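Search posts Search

Court news out of Derley, 1/10/19. A man has been charged with stealing 218 catalytic converters, one of them from the car of the detective assigned to the case.

Police say he stored them in a unit on Cemuda Road, rented in his own name. He paid by check.

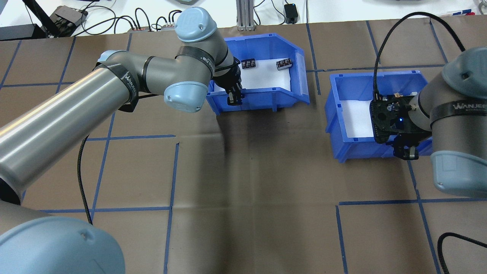 Chaiwat Panyasiri wants to know if the owners get theirs back. He's been driving a very loud Corolla since June.

They do not, Chaiwat. Evidence until trial. Trial date: ask again later.

Bail was set at $4,000. His lawyer called that steep. The detective had no comment and took the bus home.

Comments (3)
toivonen_m: mine was number 67, apparently
Pat R.: By check??
derleymom: They got the church van too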